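Gripper Bake-Off: Notes and Pictures from the Bench

We spent most of October finding out which of our hand-held grippers deserves to stay. Four went in: the Bener, the Pinance in its short-finger version, the Penry, and a thing we assembled ourselves from leftover parts and named Clukura, after a typo in the purchase order. All of them do the same job on paper. You squeeze, the jaws close, the numbers go down a cable, and later an arm is supposed to do what your hand did.

The tasks were household ones: bags, cups, towels, a zipper we no longer speak of. Each gripper got 15 tries at each task, done in the morning before anyone's wrists had opinions. The whole thing came to 858 logged attempts, a number that should have been larger and would have been if the Penry had kept its calibration through lunch.

The gallery is short. Most of what we shot in October was the back of somebody's head.

A few things to know before you get to it.

The Bener is the heavy one. It closes with great authority and opens when it feels ready. On hard objects it was the best of the lot, and two of us asked to keep it. On cloth it grabbed whatever was nearest, which was usually the tablecloth.

The Pinance is the light one, and you forget you're holding it, right up to the moment you try to scratch your nose. Its finger pads are soft and wear out quickly. We went through 31 pads and are now on first-name terms with the supplier's returns desk. It did well with anything floppy and badly with anything round.

The Penry has the nicest handle and the worst software. The settings page offers a slider marked "feel" that goes up to 400. We never learned 400 of what. At the low end it wouldn't hold a napkin, and past the middle it made paper cups into a different kind of object.

Clukura is ugly and worked. The trigger is stiff, the wiring looks like an apology, and it finished every session it started. We are trying not to draw conclusions about our equipment budget.

On the controllers: we ran everything through the same box so the grippers could be compared fairly, then discovered that the Bener had been reporting its jaw width in different units for the first two sessions. Those sessions were redone. The log still has them, marked "do not use," and someone has used them twice.

On the cameras: wide lenses won. The narrow one gave a beautiful sharp view of the wrong half of the table. We also tried mounting a camera on the gripper itself, and it recorded several hours of fingertip. For bags you want to see down into the opening, and a view from head height does that better than anything we clamped to a rail.

On two hands: every gripper got worse when we added a second one. Holding a bag steady with your left while reaching in with your right is easy until both hands are jaws. The common mistake is to treat the left gripper as a spare and let it drift off. The arms copy that faithfully. A trained arm that waves its left side around for no purpose is funny for one afternoon.

Soft bags were the task that sorted the group. A cup stays where you put it. A bag folds in on itself, swallows the object, and presents you with a strap instead. The Pinance came out ahead on bags, Clukura second, the Penry third on the days it took part. The Bener's results on bags are available on request, and we would prefer you didn't.

What we're keeping: the Pinance for soft things, Clukura for everything else, and the Bener for visitors, who like the noise it makes. The Penry is back in its box with a polite note. Next round is arms, as soon as we agree on who moves the table.

One picture from the bag task, with two hands at work and one of them in the opening.

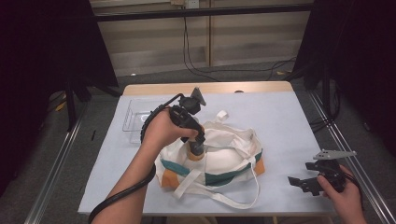
Can I compare grippers fairly if different people are using them?

Only if every person uses every gripper, and in a different order each time. Practice makes whatever comes last look good, and a tired hand does the opposite. Keep a note of who held what, run the same number of tries for each pairing, and compare within one person's results before you pool them.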